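Coltard Photographers' Forum
Members' Area > Exhibitions and Publishing
Topic: Selection procedure for the members' yearbook
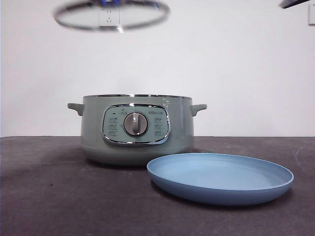
Proposed changes to the submission rules

Su-chen Tam (Yearbook Editor)
Posted Jan 3, 2021

Members are invited to comment on the proposed rules for the next yearbook. The book will again be printed by Bokton and will run to 257 pages. Each member may submit one series of no more than 23 photographs, from which the editor will choose four for publication. Files should be supplied at 300 dpi at the final printed size. Captions are to be sent separately, in a plain text document.

The main change concerns sequence. In past editions each member decided the order of his or her own pictures. It is now proposed that the editor should set the order, in consultation with the designer. Comments received before the proofs are prepared in July will be considered.

greyscale_north
Member

I wish to record my objection to the change in sequence. A series is composed as a series. The order is part of the author's work, and I do not believe that an editor should alter it without written consent. I have no complaint about the choice of pictures being made by someone else, as that has always been accepted.

P. Lindqvist-Moor
Member

I take the opposite view. The last edition had several spreads where two pictures by different members faced each other and did neither any good. The designer had no power to move them. I worked for a number of years in magazine layout and it was normal for the picture desk to settle such matters.

greyscale_north
Member

With respect, a magazine commissions its photographers and pays them. The yearbook does neither. The comparison does not seem to me a fair one.

fenland35
Member

May I ask whether scans from film will be accepted on the same terms as digital files? The rules say nothing about grain or dust. My submission to the previous edition was returned by Skulero, who were handling pre-press at the time, with a note that it was "not sharp". It was taken on a fast film and was never intended to be sharp.

Su-chen Tam (Yearbook Editor)

Scans will be accepted on the same terms. Dust should be removed before submission. Grain will not be treated as a fault. Pre-press has since moved to Fang, and they have been told this in writing.

On the matter of sequence, I would be willing to add the following wording: "Where a member states at the time of submission that the order is essential, the editor shall keep to it or shall publish a single picture from the series."

P. Lindqvist-Moor
Member

I could support that wording, although I expect that most members will declare their order essential and we shall be back where we started.

greyscale_north
Member

The first half is acceptable. The second half is not. To reduce a series to a single picture is a heavier change than moving two of them about. I ask that the member be given the choice to withdraw.

Su-chen Tam (Yearbook Editor)

A right to withdraw can be included, provided that it is used before the proofs are passed. I will post a revised draft in this topic.

fenland35
Member

Thank you for the reply on scans. Could the revised draft also state the colour profile required for black and white work?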